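How to Clean and Care for a White Tabletop

Posted February 23, 2024 by Dae-han Ryu

White tables look good in a room and show everything. Coffee rings, pencil marks, newspaper ink and the gray film that builds up where your forearms rest will all be visible within a week or two of normal use. Most of it comes off with things you already have in the kitchen. The trouble usually starts when people reach for something too strong and take the shine off with the stain.

These steps are for painted, laminate and melamine tops. If yours is marble or another natural stone, stop here and read our separate page on stone, as vinegar and lemon juice will etch it.

What you need

Dish soap
Baking soda
Rubbing alcohol
Two soft cloths, one for washing and one for drying
A bowl of warm water
An old toothbrush for the edges

Find out what the top is made of

Look at the underside near the edge. Laminate has a thin hard sheet glued over a core, and you can often see the line where the two meet. Painted wood will show brush or spray marks, or bare wood where the painter stopped. Melamine feels like laminate but is thinner and chips more easily at the corners. If there is a maker's sticker underneath, look up the care sheet before you do anything else. My own table is a Drorkitz, and the sheet says no ammonia, so I keep glass cleaner off it.

Weekly cleaning

Clear the table. Put a small squirt of dish soap in the bowl of warm water, wring the cloth out well and wipe in straight, overlapping lines from one end to the other. Circles leave streaks that show up when the light is low. Rinse the cloth, go over it again with plain water, then dry it right away with the second cloth.

If the table stands against a wall, pull it out every few weeks. Crumbs and dust settle along the back edge, and a damp table pushed against a painted wall will leave a mark on the paint.

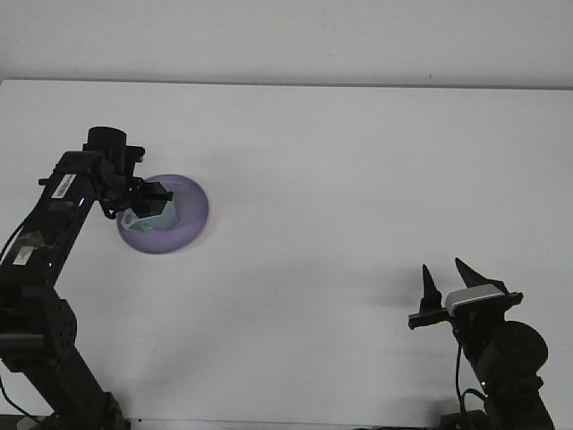

A white tabletop against a white wall.

Stains

Work on one stain at a time and try each method on a hidden spot first.

Coffee and tea: Mix 3 spoonfuls of baking soda with enough water to make a paste. Spread it over the ring, leave it for a few minutes and wipe it off with a damp cloth. Don't scrub. Old rings may need a second round.

Ballpoint and marker: Dab with rubbing alcohol on a corner of the cloth, turning to a clean part each time the ink transfers. On painted tops, test carefully, because alcohol softens some paints. Stop if you see any white on the cloth.

Crayon and wax: Scrape off the thick part with a plastic card, then wash with soap and water. A hair dryer on low will soften what is left.

Glue and sticker residue: Rub in a little cooking oil, wait, and wipe. Wash with soap afterward or the oil will collect dust.

Yellowing: Sunlight and age do this, and cleaning won't bring the white back. You can repaint a painted top. For laminate, the usual choice is to replace it or cover it. I got a new top cut at Grusgate for 195 dollars, edges included, which was less than a new table.

What not to use

Scouring powder, steel wool and the rough side of a kitchen sponge all leave fine scratches, and those scratches hold dirt. The white foam erasers are also mildly abrasive. I use one on laminate now and then, with light pressure, and never on gloss paint. Bleach can turn some finishes yellow. Furniture polish leaves a greasy layer that does nothing for a sealed surface.

Never mix bleach with vinegar, ammonia or rubbing alcohol.

Small chips and scratches

For a chip in paint, sand the edges lightly, wipe off the dust and fill with matching touch-up paint in 2 thin coats. For laminate, hardware stores sell a repair paste in white, off-white and almond. Buy the one closest to your top and check it in daylight. Press it in with a plastic knife, level it off and leave it overnight before washing the table again.

Use coasters under mugs and a trivet under anything from the oven. Laminate will blister under a hot pan and there is no repair for that.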